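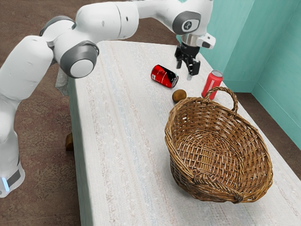 Right, thread on the Trorara banquet update because I've put far too many hours in since it dropped and my group chat has muted me. Short version: good, buy it, turn off autosave. Longer version: the whole thing is built round the feast hall now, and it's the hall that decides how your evening goes. I keep going for the plain look, long table, white cloth with a bit of texture to it, brown floor, done. No candles. Candles cost 11 coins each and the guests knock them over.

2/ For anyone new, Trorara is the one where you run an inn on a cliff road and every few nights somebody important turns up with an army and expects soup. Half cooking, half shouting at your mates. Two to four players, can go solo but it's a slog

3/ The update adds Pesberg, which is the new town up past the salt gate. You get there end of chapter two. Do NOT go early. The road is open early, the game lets you, and then the bandits take your cart and you're walking home with one turnip

4/ I went early. Twice

5/ Pesberg market is great though. Prices move depending on what other inns are serving, so if everyone's on mutton you want fish. Took me ages to spot this, was just buying mutton like an idiot and wondering why I was skint

6/ Starting money is 400 coins on normal. Spend it on the second stove. Not the sign, not the dog. I know, the dog. The dog can wait, he's still there in chapter two and he's cheaper if you've fed him

7/ Feast nights. You get a seating plan before the doors open and most people skip it, me included for the first week. Read it. If the Hourani family are sat anywhere near the river lot you will have a fight by the second course and you pay for the crockery

8/ Quick word on old Hourani himself. He asks for the same dish every visit but slightly differently worded. It's always the barley thing. Don't let him panic you into making a pie

9/ Classes then, as that's what I get asked. Cook, porter, host, and the new one, steward. Steward looks rubbish on paper. Low carry, slow, can't chop. But they can pause one guest's temper for a whole course and on a big night thats the difference between gold and bronze

10/ Played steward with @ Leokadia Bednarek on cook last night and we cleared the duke's supper first go. She'd like it known she did most of it. She did

GAMES > CO-OP > REVIEWS & TIPS

11/ Stuff I don't like. The porter got nerfed into the ground. Used to carry six plates, now four, and the stairs animation is longer. Why. Nobody was complaining about plates

12/ Also the menus. Every time you swap a recipe it kicks you back to page one of the book and there's 50 recipes now. Scroll scroll scroll while a baron is banging his cup. Needs a favourites tab, badly

13/ Autosave. It saves when you leave the kitchen, mid service, with the stove on. If the stove's on when you load back in you start on fire. Settings, gameplay, second one down. Off. Save by hand at the well

14/ Cliletti, the spice trader. Lots of you asking where he's gone. Moved. He's behind the Pesberg chapel now after dark, you need the lantern, and he wont talk to you if you're holding a weapon or (this got me) a ladle

15/ His saffron is a rip off but the black salt is worth it. One pinch and meat dishes go up a grade. Buy as much as he'll sell you and keep it in the cellar, the pantry gets mice from the update onwards

16/ My best feast so far is 470 points, which I was dead pleased with till Cathal Ó Ceallaigh sent me a screenshot of his. Not posting it. He used the geese

17/ The geese thing, fine. Let them into the yard before service, leave the back door open, they chase off the tax man. No idea if it's a bug. Use it while it lasts

18/ Solo players, sorry, the difficulty still doesn't scale right. You get fewer guests but the same timer. Drop to easy for the duke and put it back up after, you keep the reward either way

19/ Haven't finished chapter four so no spoilers in replies pls. I know something happens to the bridge. I don't want to know what

20/ Next big patch is meant to be December, fishing boats apparently. Will do another one of these if I've not been sacked. Off to buy the dog

We use cookies to keep you signed in and to show you posts you might like. Accept all | Manage choices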